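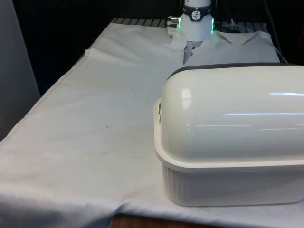 From: Carleen Henare
To: terminology list
Subject: Re: Bilingual minutes and the word for "chair"

Thanks for sending the draft through. My replies are under the quoted part.

> We now have 11 member groups and 2 working languages, and the
> minutes still go out in English first, with the French following
> whenever someone has time. For the August meeting the gap was
> long enough that two groups had already voted on the motion
> before they could read it in French. I would like us to settle
> (a) whether both versions must go out together, (b) who
> signs off on the translation, and (c) what we do about
> the title "chair", which has been translated three different
> ways in the past year. I also think the glossary needs a clean-up
> before anyone relies on it.

On (a), yes, both together. The bylaws say the two versions have equal standing, and I can't see how that holds if one arrives after the vote. It will slow us down a little. If the minutes are short it shouldn't matter much, and the last set ran to 700 words once the attachments were taken out, so a translator can get through that in a morning.

What I would not do is send a machine draft in the meantime with a note saying the proper one is coming. We tried that with the Nouri report and people quoted the draft for months afterward. Some of those quotes are still on the Zultow site.

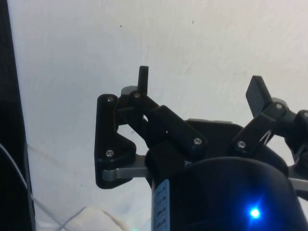
On (b), the person who took the minutes should read the translation if they have enough French to do it, and otherwise the secretary should. I don't mean a line edit. They should check names, motions, dates and amounts, and leave the style to the translator. If there is a disagreement over wording, it goes back to the translator with a comment and doesn't get changed directly in the file.

On (c), I went back through the archive. We have used "président", "présidente" and "présidence", sometimes in the same document. My preference is "présidence" for the office and the ordinary masculine or feminine form for the person holding it. That matches what Soltik does in its annual report and it reads well enough. Whatever we choose, the English side should stay with "chair" and drop "chairperson", which turns up in the older policies.

The glossary has 65 entries that give no source at all. I have marked them in the shared copy. Most are fine and only need a reference added, but a few look like they came straight out of the Lasatix manual, where "record" means something quite different from what we mean by it. I would pull those now and put them back once someone has checked them.

One other point. The French accents are being stripped from the subject line when messages go through the web archive, so searching for "réunion" brings up nothing. Searching without the accent works for now. Could whoever looks after the archive settings have a look at the character encoding?

I can redo the style sheet once I hear back on (a) and (c).

Carleen

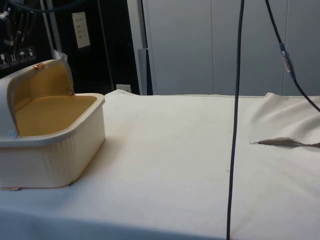 Container with the lid up, on a white tablecloth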